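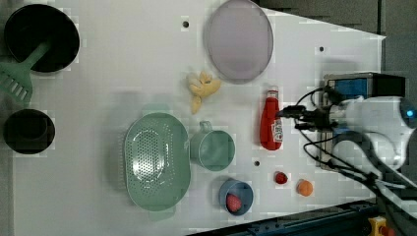
볼, 접시, 구멍 뒤집개, 장난감 바나나. 다 아는 물건, 이름 경계는 애매

인쇄하기 | 이메일로 보내기

어휘의미론 7주차 강의노트
그릇 이름의 경계: 원형, 분류, 기능

지난주 이어서. 필요충분조건으로 뜻을 정의하는 방식(고전적 범주관)까지 했음. 오늘은 그게 왜 일상어에서 잘 안 되는지. 읽을거리는 강의 자료집 2장, Nerys Price 글만. Nest Gethin 글은 뒤에 반박할 때 쓰니까 다음 시간까지.

1. 출발점

'컵'을 정의해 보라고 하면 대개 이렇게 나옴. 마실 것을 담는, 손잡이가 있는, 위가 트인 작은 용기. 그런데 손잡이 없는 컵 있음(종이컵). 마실 것 말고 칫솔 꽂는 컵도 컵. 계량컵은 마시려고 쓰는 게 아님. 조건을 하나 빼면 '사발'이 들어오고, 하나 더하면 '종이컵'이 빠짐. 어디서 끊어도 새는 데가 생김.

반론 예상: 그럼 정의를 '또는'으로 이어 붙이면 되지 않나? 됨. 근데 그러면 화자가 그 긴 목록을 외우고 있다는 얘기가 되고, 처음 보는 물건 앞에서 망설이는 현상은 설명을 못 함. 망설임도 자료다 (시험에 나옴).

2. 원형 이론 요약

- 범주에는 더 좋은 예와 덜 좋은 예가 있음. '과일' 하면 사과가 올리브보다 먼저.
- 경계가 흐릿함. 단, 모든 범주가 그런 건 아님. 홀수/짝수는 경계가 뚜렷한데도 사람들은 3이 큰 홀수보다 '더 홀수답다'고 대답함. 그래서 전형성 점수만 갖고 경계가 흐리다고 결론내면 안 됨. 이 두 가지 섞어 쓰는 답안이 매년 나온다.
- 속성마다 무게가 다름. 컵에서 '안이 비어 있음'은 무겁고 '흰색'은 거의 무게 없음.
- 가족 유사성: 구성원 전체에 공통된 속성이 없어도 서로 겹치고 겹쳐서 묶임.

용어 주의. '원형'은 특정 물건 하나가 아니라 속성 묶음으로 읽는 게 무난. 물건 하나로 읽는 입장은 따로 '본보기(exemplar) 모형'이라 부름. Price 글은 중간에 이 둘을 왔다갔다 함, 읽을 때 표시해 둘 것.

3. 우리말 자료

'그릇'은 상위어로도 쓰고 중간층으로도 씀. "그릇 좀 치워라" 할 때는 접시도 포함, 컵도 웬만하면 포함. "그릇 말고 접시에 담아" 할 때는 오목한 것만. 같은 낱말이 위아래 층에서 둘 다 쓰이는 경우 = 자기하위어(autohyponymy). 영어 쪽 예로는 암수 구별 있는 동물 이름을 많이 드는데 우리는 그릇이 더 쉬움.

오목한 쪽: 사발, 대접, 공기, 종지, 보시기, 뚝배기, 볼
납작한 쪽: 접시, 쟁반, (채반?)

채반에 물음표 한 이유. 납작하고 위에 뭘 올린다는 점은 접시와 비슷, 하지만 상에 올리는 식기로는 잘 안 치는 사람이 많음. 소쿠리, 체, 채반은 '물이 빠진다/거른다'는 기능이 모양보다 앞섬. 구멍을 막으면 그냥 바가지 아니냐는 질문이 작년에 나왔는데 좋은 질문이었음.

외래어 '볼'. 대접이랑 모양은 크게 다르지 않은데 쓰는 자리가 다름. 반죽, 샐러드, 섞는 일. 국을 담으면 그때부터 대접이라는 대답이 꽤 있었다. 즉 이름이 물건에만 붙는 게 아니라 쓰임에도 붙음. 토박이말과 외래어가 같은 모양을 두고 용도를 나눠 갖는 사례로 정리. 비슷한 것: 잔/컵/글라스, 칼/나이프. 열쇠/키는 조금 다름, 용도보다 말투 차이.

크기 문제. 종지-보시기-공기-대접으로 갈수록 커지는데 숫자로 끊는 화자는 없음. 옆에 뭐가 놓였느냐에 따라 달라짐. 큰 대접 옆에 두면 공기, 종지 옆에 두면 대접이라고 하기도. 상대적 판단이라 그림을 한 장씩 보여줄 때와 한꺼번에 늘어놓을 때 결과가 다르게 나올 수 있음. 과제할 때 이거 반드시 적을것. 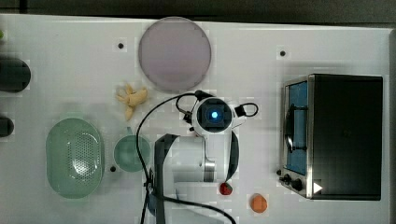

4. 맥락 효과

고전적인 방법: 같은 모양의 그림을 조금씩 넓히거나 높여 가면서 이름을 대게 함. 조건을 바꿔서 "커피가 들어 있다고 생각하세요", "으깬 감자가 들어 있다고 생각하세요", "꽃이 꽂혀 있다고 생각하세요". 음식 조건에서는 '그릇' 대답이 빨리 늘고, 꽃 조건에서는 '꽃병'이 늘어남. 모양은 그대로.

수업용 축소판이 Clernham 자료. 그림 9장, 조건 2개(빈 것 / 밥이 담긴 것). 결과표는 자료집에 있고 여기서는 읽는 법만.

가로축 = 너비 대 높이 비율
세로축 = '컵'이라고 한 응답의 비율
봐야 할 것 = 곡선이 뚝 떨어지는지, 완만하게 내려가는지

뚝 떨어지면 경계가 있다는 쪽, 완만하면 흐릿하다는 쪽. 그런데 여러 사람 응답을 합친 곡선은 각자의 경계가 뚜렷해도 완만하게 나올 수 있음! 사람마다 끊는 자리가 다르면 평균이 비스듬해짐. 그래서 한 사람한테 같은 그림을 여러 번 물어봐야 함. Gethin의 반박 핵심이 바로 이 지점. 개인 안에서도 흔들리면 흐릿한 것, 개인 안에서는 일정한데 사람끼리 다르면 그건 변이(variation).

칠판에 그린 그림 두 개 옮겨 적을 것. 왼쪽이 개인별 계단 모양, 오른쪽이 합친 곡선. 시간 없어서 노트엔 못 넣음.

5. 부분과 전체, 손잡이 얘기

손잡이가 있으면 컵 응답이 올라감. 두 개 달리면? 국그릇/수프 쪽으로 감. 긴 손잡이 하나면 냄비나 국자 쪽. 손잡이의 있고 없음보다 수와 길이가 더 갈라놓는 셈. 여기서 '속성'을 있음/없음으로만 표시하는 성분분석의 약점이 드러남. [+손잡이]라고 적어 봐야 머그와 편수 냄비가 같은 칸에 들어간다.

보충. 성분분석을 버리라는 뜻은 아님. 친족어에서는 여전히 잘 됨(삼촌/외삼촌/이모). 어휘장마다 맞는 도구가 다름.

6. 인공물은 따로 봐야 하나

자연종(호랑이, 금)은 겉모습이 바뀌어도 속이 같으면 같은 이름이라는 직관이 강함. 인공물은 만든 사람의 의도냐 지금의 쓰임이냐로 갈림.

의도 쪽: 재떨이로 만든 걸 간장 종지로 써도 재떨이.
쓰임 쪽: 집에서 몇 년을 종지로 쓰면 식구들은 종지라고 부름.

둘 다 맞는 말 같음. 질문을 어떻게 하느냐에 따라 다름. "이게 원래 뭐냐"와 "이거 뭐라고 부르냐"는 다른 질문. 설문 문항 만들때 제일 많이 틀리는 부분.

모형의 이름도 이 절에 넣음. 장난감 칼은 칼인가. "장난감"이 붙으면 보통의 교집합 수식(빨간 칼 = 빨갛고 칼인 것)이 안 됨. '가짜', '전(前)', '모조' 같은 말도 같은 부류. 그런데 아이한테 "칼 가져와" 하면 장난감 칼을 가져오고 아무도 틀렸다고 안 함. 수식어 빼고도 이름이 유지됨. 형식의미론 쪽 처리는 다음 학기 과목에서.

7. 과제

주변 사람한테 조사. 그릇 이름 하나를 골라서(컵, 접시, 대접 중) 경계에 걸리는 물건을 직접 모을 것. 응답자한테는 보기 주지 말고 자유롭게 이름 대게 하기. 같은 물건을 순서 바꿔서 2번 물을 것. 개인 안 일관성 보려고.

적어 낼 것
- 물건 고른 기준
- 질문 문장 그대로 (고친 문장이면 고치기 전 것도)
- 한 개씩 보여줬는지 늘어놓고 보여줬는지
- 응답 전부. "모르겠다"도 응답임, 빼지 말 것
- 망설인 경우 표시
- 해석은 한 쪽 넘기지 않기

금요일 수업 전까지 과목 게시판. 메일로 내면 섞여서 못 찾음. 사투리 화자 있으면 출신 지역 꼭 적기. '양푼', '양재기', '옴박지' 같은 대답 나오면 그것만으로도 따로 쓸 거리가 됨.

8. 다음 시간까지 생각해 올 것

'국그릇'은 국이 없을 때도 국그릇인데 '국 한 그릇'은 국이 있어야 함. 앞은 명사 합성, 뒤는 단위 표현. '한 컵', '한 접시', '한 대접'은 되는데 '한 쟁반'은? '한 도마'는? 되는 것과 안 되는 것 가르는 기준 찾아오기. Gethin 글 뒷부분에 힌트 조금 있음, 근데 영어 기준이라 그대로 옮기면 안맞음.

질문 시간은 수업 끝나고 바로. 자료집 2장에 쪽 번호 밀린 데 있으니 차례 말고 소제목 보고 찾을 것.

최종 수정: 4월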